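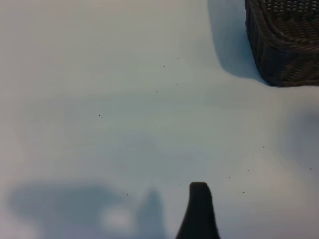

The practice trading program at Mamen finished its first full cycle this month, and I'm so pleased to be writing this one! When we asked you for the money, the plan was to teach working people with no finance background how commodity futures function, using paper accounts only, and to see whether they would stick with it long enough to understand margin. They did. Lavanya Kurian opens every course by explaining contract specifications with something ordinary, and this time it was a dark brown wicker basket, woven in a tight diagonal pattern lower down with rows of little openings higher up. If you agree in June to take delivery of that basket in the fall, she asks, what exactly have you agreed to? Size, grade, place, date, price. By the end of the hour people were writing their own contract terms and arguing over what counted as an acceptable substitute, and that argument is pretty much the whole first chapter of any futures textbook.

Progress report to the Escobar Fund
Prepared by Aitana Esteban, program lead
June 24, 2024

Where we are

We enrolled 11 people in the spring group, which was the number in our proposal, and all of them got through the introductory half. Two dropped back to the self-study track after that (one had a change in shift hours, the other found the evening pace too quick) and both still log in. The remaining nine completed the hedging unit and the final written plan.

Everyone traded on the Karnex simulator, with a practice balance of 2,000 dollars. We had a long debate about that figure before we started. Fulgencio Gallardo wanted it much higher so that people could hold full-size contracts, and I wanted it close to what a beginner might really be tempted to put in. We settled on the small balance and the smaller contract sizes that Karnex offers in practice mode, and I would make the same choice again. A small account makes margin very real very fast. One bad afternoon in simulated corn and a person knows what a maintenance call is for the rest of their life.

Together the group placed 354 practice trades over the cycle. I want to be careful with that number. More trades was never the aim, and in the early weeks there were far too many, mostly in and out within minutes. The pace slowed a lot once we introduced the trade journal, where each entry has to say why the position was opened, where it would be closed if wrong, and how much of the balance was at risk. Reading those journals has been my favorite part of the job. The early ones say things like "looked low." The later ones talk about the spread between the nearby and the deferred month, and they're good!

What worked well

The hedging unit went better than any of us expected. Benito Lozano rewrote it from scratch in the winter around one made-up bakery that buys flour all year, and the group followed the same bakery through a rising market, a falling market and a flat one. People could see that a hedge which loses money on the futures side may still have done its job. We used to need three sessions to get that across, and this time it landed in one, with plenty of noise. Somebody stood up and redrew the bakery's whole position on the board without being asked.

Basis was harder, as always. Yutong Deng made a set of short worksheets where the cash price and the futures price move by different amounts, and you fill in what the bakery really paid. They are plain things, a page each, and they helped. We'd like to make more of them for the fall, including a couple on energy contracts, as several people asked about heating oil.

The guest evening with the grain desk at Ziltar was also a hit. They brought an old delivery notice and walked us through the steps from first notice day to the warehouse receipt, and stayed well past the time we had agreed on. I've already asked them back.

What didn't

The simulator's price feed froze on two evenings in the middle of the cycle. On the first we lost most of the session. On the second Fulgencio had printed charts ready and we worked from paper, which was slower but perfectly usable — he now keeps a packet in the cupboard for each week. Karnex has since moved us to a different server and we have had no trouble.

Our session on options on futures was too ambitious. I tried to fit calls, puts and time decay into a single evening and I could see the faces going blank. For the fall I'd like to cut it down to protective puts only and leave the rest as optional reading.

Stop orders also need more time than we gave them. Quite a few people came away believing that a stop guarantees a price, and we had to go back and correct that with a fast-market example. That correction will now be part of the main lesson.

Money

Spending is inside the budget you approved. The simulator licenses and the printing came in as planned. We have almost 300 dollars left on the materials line, mainly from using the shared printer for the worksheets, and with your permission I would like to carry it over for the new energy set. Nothing has been moved between lines.

Next steps

The fall group is open for sign-up and we have kept it the same size. Lavanya will lead the first half again and Benito the second. Before it starts we plan to:

Finish the revised glossary (settlement, open interest and limit moves are the weak entries)
Shorten the options evening
Write the fast-market example into the stop order lesson
Get the journal template into a form people can fill in on a phone

The last one comes straight from the participants, who mostly write up their trades on the bus home.

I'd also like to raise one thing for you to think about. Four of the spring group have asked for a follow-on course about calendar spreads and seasonal patterns. I think it could be wonderful, and Yutong has already sketched an outline, but it would need a few more paid teaching hours than we have now. I can send the outline and a costed version whenever it suits you.

Copies of the worksheets and four of the final written plans, with names removed, are attached. Please do read the one on feeder cattle.

Aitana Esteban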